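Ticket 443 – Jolance swim watch loses lengths in the pool
Status: open, waiting for customer
Opened by: Izzati Pasaribu
Handled by: Sawsan Srour, Brirngate Triathlon support desk

Izzati Pasaribu, 18:40
Good evening. My watch does not count all lengths since the June update. Yesterday I swam 28 lengths and it showed me 3 less. In open water the distance is fine. I wear it on the left wrist, over the sleeve of my Fujimoto wetsuit in the lake, and on bare skin in the pool. I already restarted it two times.

Sawsan Srour, 19:05
Hello Izzati, thank you for the clear report. Please tell me the pool length you have set, and if you do a tumble turn or an open turn. Please send also the firmware number from the last line of the About menu.

Yellow trays, three views:

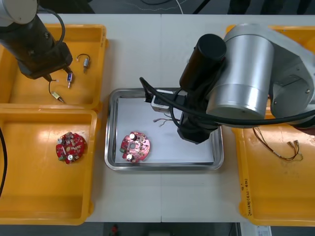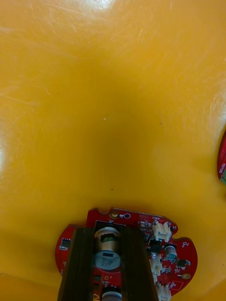
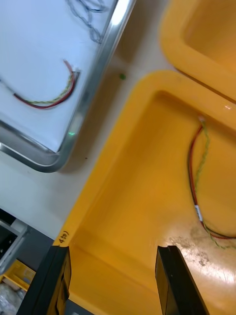
Izzati Pasaribu, 19:32
Pool length is 25 m, this is correct. Firmware is 338. I do open turns, and I push from the wall quite softly because of my knee. The missing lengths are always in the breaststroke part, never in front crawl.

Sawsan Srour, 19:50
This helps a lot. With firmware 338 the watch needs a stronger push to notice the turn. Please do these steps:
Open Swim, then Turn detection, and change from Normal to Soft.
Switch off Auto stroke and choose breaststroke by hand for that part.
Sync with the Hostia app before the next swim, otherwise the old setting stays.

Izzati Pasaribu, 20:11
I have changed the settings and the sync is finished. I will swim tomorrow morning and write the result in this ticket.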